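Curnley Family Learning Project
Progress report to the Gavmont Fund
Thursday, July 29, 2021
Prepared by Perla Arriaga

Summary

The project has now finished its second grant period. We enrolled 261 families in the home reading and early math program, and 53 of them joined after the spring mailing. Book lending is ahead of plan. Evening sessions are behind plan, mainly in Magsi, where the bus schedule changed in the spring and the last bus now leaves before we finish.

Book lending

Families borrowed 1,870 books between the Miris and Magsi branches. Bilingual picture books went out the most and came back the latest. We dropped late fees at the start of the period and have not seen more losses. Replacement copies came out of the materials line, which still has $700 in it.

Early math

The math sessions cover counting, sorting and comparing sizes. Parents asked for activities they can do at home without buying anything, so we rewrote four of the take-home sheets. The Spanish versions are done – the Portuguese ones are still with the translator.

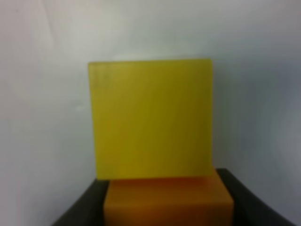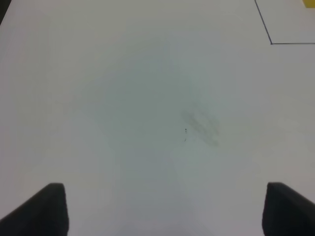 Yellow block on top of an orange one (first photo); white tabletop (second photo).

Staffing

One part-time session leader left in the spring. The position was filled after six weeks, and two Miris sessions were canceled in the meantime. Both will be made up.

Problems and changes

We would like to move the Magsi evening session to Saturday mornings. This needs no extra money, but it does change the schedule in our agreement, so we are asking for your approval. The parent survey had a low return rate on paper. We will run it again by phone.

Next period

Enrollment reopens in September. We plan to keep lending at its current level and finish the remaining take-home sheets.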